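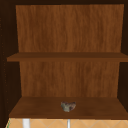
Hello everyone, and thank you for all the kind notes about the June numbers. I've finally finished pulling the mobile orders out of the Lockyer store reports, and I wanted to share them before the holiday rush swallows us all up. A word on categories first, as people keep asking how I sort things (I'm a bit fussy about it, I admit!). Kitchen furniture gets its own group in my sheets, and the phone buyers in that group behave very differently from the ones buying gadgets. They look on the phone in the evening and then buy on a laptop a day or two later, so the phone gets no credit for the sale at all.

We had 339 orders in the sample, and 200 of them were placed on a phone. Tablets came to 23, fewer than I'd have guessed, and the rest were desktop and laptop. I left out anything that came through the Getau app because it logs a tablet as a phone whenever it's held upright, and I spent a whole afternoon finding that out.

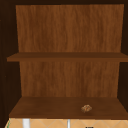 Should a small shop still pay for a separate tablet layout? I wouldn't, at least this year. Put the money into the phone checkout, where people are giving up on the address form in numbers that make me want to lie down.

On October 28, 2023, Anahera Rutherford wrote:

> We switched to Plosel for checkout and our phone orders went up
> right away, but so did our returns. Has anyone else seen this?
> I can't tell if it's the new buttons or just the season.

Anahera, I did see it, with two of the shops I help,
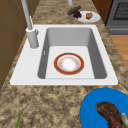 and in both cases the returns were mostly duplicate orders. The Plosel button stays live for a moment after you tap it, so a shopper on a slow connection taps again, and there you are with two of everything. Try sorting your returns by customer and look for pairs placed within 3 minutes of each other. If you find a lot of them, there's a setting to lock the button after the first tap. It's buried under "display," of all places, and it took me ages to find!

I've also been asked whether Illura is worth the monthly fee for tracking people from phone to laptop. I've only had the trial, so please take this gently, but I liked it more than I expected to.

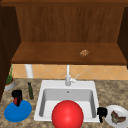
Aroha Mahuika wrote back to me off list that Illura only matches shoppers who sign in on both devices, and that most of hers check out as guests, so she dropped it after the trial and went back to her own spreadsheet. She's happy to send a blank copy of the sheet to anyone who asks.

I'll post the tablet figures on their own once I've cleaned them up. Send me yours if you have them, even the messy ones.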